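Apprentissage par démonstration – séance 4
Recueillir des exemples : ce qu'on enregistre, ce qu'on croit enregistrer
Notes de cours, Solange Hervieu

À lire avant le TD. Les passages sur le rééchantillonnage temporel ont été déplacés en séance 5.

On reprend le cas de la suture, commencé la dernière fois avec le jeu Drenuveck. Rappel : un opérateur pilote les instruments, on enregistre les images et les commandes, puis on demande à un réseau de prédire les secondes à partir des premières. Présenté ainsi, tout a l'air simple.
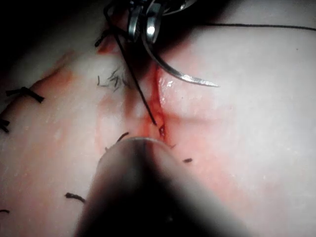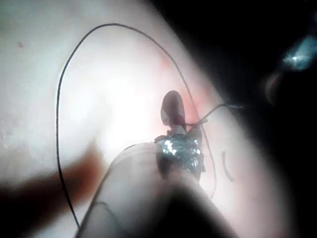
Vues rapprochées prises au niveau des instruments, avec le fil de suture sombre sur la surface claire.

1. Que contient une démonstration ?

Au minimum : un flux d'images par caméra, la pose des instruments, l'ouverture des mors, un horodatage commun. Dans Drenuveck on a aussi un champ « étape » rempli à la main après coup (saisie de l'aiguille, piqué, extraction, nœud, coupe). Méfiez-vous de ce champ. Deux annotateurs ne placent pas la fin de l'extraction au même endroit, et le guide d'annotation tient en une demi-page.

Ce qui n'y est pas : l'effort. L'opérateur juge la tension du fil à l'œil, d'après la façon dont le tissu se déforme, et le modèle devra faire pareil avec des images où le point intéressant est souvent caché par l'instrument lui-même. On me répond en général que « le réseau apprendra à compenser ». Peut-être. J'attends de voir la courbe.

Il manque aussi l'intention. Quand la pince s'arrête deux secondes au-dessus du tissu, est-ce une hésitation, une vérification, une pause de l'opérateur qui replace ses coudes ? Dans le fichier, les trois cas s'écrivent de la même manière : commande nulle. Un modèle entraîné naïvement là-dessus apprend très bien à ne rien faire. C'est l'un des défauts les plus courants du clonage comportemental et l'un des moins bien documentés dans les articles.

2. Combien d'exemples ?

Question posée chaque année, et chaque année je réponds que le nombre ne veut rien dire tout seul. Le jeu de base compte 770 démonstrations. Joli chiffre. Regardons la répartition par opérateur : 13 personnes, mais une seule a produit plus de la moitié des essais. Le modèle imite donc surtout cette personne, avec ses tics, son angle d'attaque préféré, sa manière de faire passer le fil d'un côté.

À faire chez vous : tracer l'histogramme des essais par opérateur avant tout entraînement. Cela prend dix minutes et je corrige encore des rapports où il n'y est pas.

Autre point, la diversité des états de départ. Si chaque enregistrement commence avec l'aiguille déjà bien orientée dans les mors, on n'a aucune donnée sur la façon d'y arriver. Le modèle dérive un peu, se retrouve dans une configuration que personne n'a jamais montrée, et extrapole. L'argument est connu depuis longtemps (voir la séance 2 sur l'accumulation des erreurs) et pourtant on continue à collecter des trajectoires propres, parce qu'elles se montrent mieux en réunion.

3. Les essais ratés

Lors de la campagne de juillet, 67 essais ont été écartés. Motif inscrit dans le tableur : « échec ». Rien d'autre. Or un fil qui s'emmêle, une aiguille mal reprise et un enregistrement interrompu par une panne de disque sont trois choses différentes. Les deux premières ont une valeur certaine, surtout si l'opérateur rattrape le coup. La troisième est à jeter.

En relisant ces essais avec le groupe de TD de l'an dernier, nous en avons récupéré 34 qui contenaient une correction complète et exploitable. Je ne prétends pas que cela a changé les performances du modèle : nous n'avons pas refait l'évaluation avec assez de graines pour le dire. Je dis seulement que le tri initial n'avait pas de critère écrit.

Règle pour vos projets : on ne supprime rien, on étiquette. Trois champs suffisent – issue, cause, rattrapage oui/non.

4. Outils

Grasso sert à rejouer les essais et à poser les étiquettes. Il est lent, il plante quand on ouvre deux flux de fréquences différentes, mais il affiche les commandes sous la vidéo et c'est ce qu'il nous faut. Sauvegardez souvent.

Flovulik fait de la segmentation automatique en étapes. Sa documentation promet un gain de temps considérable. Sur nos données, il coupe volontiers un nœud en deux dès que la pince marque un arrêt (revoir le paragraphe 1 sur les commandes nulles). Utilisable comme première passe, à condition de tout relire. Si vous relisez tout, demandez-vous où est le gain.

Rollimgate : le banc d'évaluation. Attention au score par défaut, qui compare la trajectoire prédite à celle de l'opérateur. Un modèle peut suivre la trajectoire de très près et rater le point, ou s'en écarter franchement et le réussir. Ce score mesure la ressemblance. Pour la réussite de la tâche il faut exécuter la politique, donc immobiliser la machine, donc réserver un créneau, et on comprend pourquoi tant de résultats s'arrêtent au score par défaut.

5. Découpage apprentissage / test

Ne découpez jamais au hasard par image. Deux images voisines d'un même essai sont presque identiques et votre test ne teste plus rien. Découper par essai est mieux mais reste insuffisant si les essais d'une même séance se partagent le même support et le même éclairage. Pour ce cours : découpage par séance, et un opérateur entier gardé pour le test. Les résultats baisseront. C'est normal, gardez-les tels quels dans le rapport.

6. Pour le TD

a) Choisir cinq essais dans Drenuveck et les annoter dans Grasso, sans regarder les étiquettes existantes.
b) Comparer vos frontières d'étapes à celles du fichier, puis à celles de votre binôme. Donner l'écart en images, pas seulement en pourcentage.
c) Repérer toutes les plages de commande nulle de plus d'une seconde. Proposer un traitement et dire ce qu'il fait perdre.
d) Rédiger une définition de l'échec en cinq lignes maximum, que quelqu'un d'autre puisse appliquer sans vous téléphoner.

Rapport de quatre pages, figures comprises. Les phrases du type « le modèle comprend la tâche » seront barrées, comme d'habitude. Dépôt avant 18 h, la date est sur la page du cours.

Lecture facultative : relire la séance 2, section sur la distribution des états visités.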